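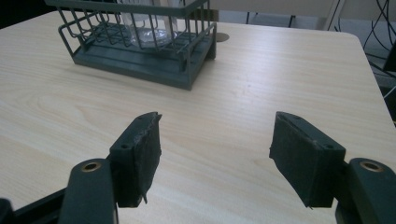
A dish rack on a light-colored tabletop.

Kumudini Begum has seen Tistgate 35 times, counting rough cuts, and she still gets loud when she talks about it. Her first feature as a director opens the Harkotport film week in March, and she picked up on the second ring, already laughing.

"I wrote the ending first," she said. "Then I had to go find two sisters who deserved it!"

The movie follows those sisters over one Sunday as they try to sell their late father's ferry. It was shot in 30 days, mostly on the water, with Jericho Tiongson as the buyer who keeps changing his offer. He is wonderful in it – funny, a little scary, and very good at eating soup in silence.

Begum had never met him before casting. "He sent a tape of himself reading the ferry timetable," she said. "The whole timetable. I watched it to the end and called him that night."

I asked about the storm sequence, which had my row grabbing the armrests. Most of it was done on the deck of a real boat, the Grasso, with the crew tied on. "Our sound guy was seasick and kept recording," she said. "Some of that is in the mix, sorry."

The premiere is in the old Kasico theater, which seats 700, and the cast will stay afterward for questions. Begum plans to sit in the back row.

"I want to hear when people cough," she said. She is already writing the next one, set entirely on land.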